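Sun 10 April
Bindery notebook – the romance reprint

Came in on a quiet day to get going on the Caltine job, and I'm glad I did, because the room is so much nicer without the phone! It's the second printing of their Losto novels, the ones with the two brothers and the house by the lake (yes, I'm reading them as I fold, no, I'm not sorry). Book one came out at 202 pages last time. The new text is longer by a whole chapter, so my old spine width is useless and I have to start over.

Sheets from Mutthorpe arrived Friday. Grain runs the right way this time – hooray – but the cream is a touch yellower than the October batch. I laid old and new side by side at the window and I can see it. Will a reader? Doubt it. Caltine might. Sending them a folded section before I go any further.

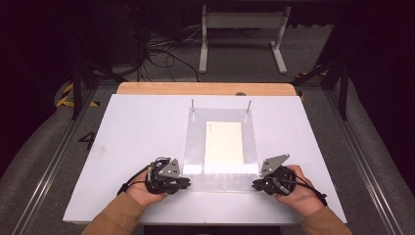 Next up

1. Sew 3 dummies of book one, same thread as before, and press overnight.

2. Measure the spines tomorrow and only then cut any board. I jumped the gun on this last time and threw out a whole stack.

3. Try the Olteanu glue on one dummy and our usual on the other two. The Olteanu stays open longer and I like that, but it smelled odd on the last tub.

4. Ask Caltine about the ending. Page proof has the wedding scene stopping halfway down a left-hand page and then a blank, and I can't tell if it's meant. The job ticket is 2161 if anyone picks up when they call back.

Read up to the boathouse kiss while the first dummy was in the press. She should have picked the other brother. Thread is getting low, one spool left on the shelf.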